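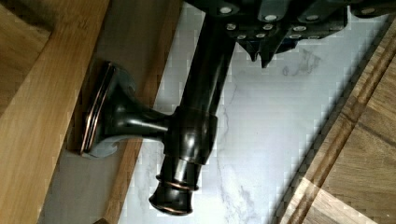
Figure 3. Wrist view from the Lurnonen kit with a bronze-finished faucet held near its upper end, over the marble work surface.

Home Issues Articles For authors Search

4.2 Handling of household fittings

We come now to the part of the review that we looked forward to most, and that took the longest to finish. The Lurnonen kit is sold by Flirkenow as a ready-to-run package for small workshops, and its brochure speaks warmly of “everyday objects”. We wanted to know how far that promise would stretch once the objects stopped being blocks and cups and started being the sort of thing you might find on the shelf of a plumbing supplier. A faucet seemed a fair place to begin — it is heavy for its size, it is glossy, and there is hardly a flat face on it that two narrow fingers would be glad to meet.

The trials were run at our Gonham workshop in February, using the fingers that come in the box and the grip settings the vendor recommends. We logged 366 attempts with fittings of various shapes, and of these 113 were made with faucets. An attempt was counted as good if the piece was lifted clear of the surface, carried to the far side of the work area and put down without slipping. By that measure the kit managed 47 good attempts with faucets, a figure we found a little disappointing at first and rather more respectable once we had tried a few of the same grasps by hand with a pair of pliers.

Where the fingers close matters a great deal. The faucet in Figure 3 has a thick, rounded collar partway along its body, and a short arm branches off there to a square mounting flange. Our early habit was to aim for the collar, thinking that the widest part would give the most to hold. The rounded bulges tended to roll the piece as the grip tightened, and the side arm would then swing around and knock against whatever was nearby. Gripping toward the upper end, as in the figure, left the arm out of the way and gave the fingers a plainer stretch of cylinder to work with, though the weight then hung a good way from the grip and the lower end was apt to swing.

Finish and background deserve a word too. A nearly black, shiny body on white marble is easy enough to pick out, and the kit's software found the outline of the faucet without much coaxing. The veins in the marble bothered it less than we had feared. Its trouble came with the highlights along the curved parts, which it sometimes took for an edge, so that the planned grasp landed slightly to one side. Switching on the optional Virág filter, which Flirkenow offers as an add-on, cured most of these misses but made each plan noticeably slower to arrive.

We would also ask the makers to think again about the manual. The chapter on grip force is friendly and well meant, but it gives one setting for all metal parts, and we had to work out our own values for the heavier pieces by patient trial and error. These are listed in Appendix B, along with the finger spacing we settled on for each fitting.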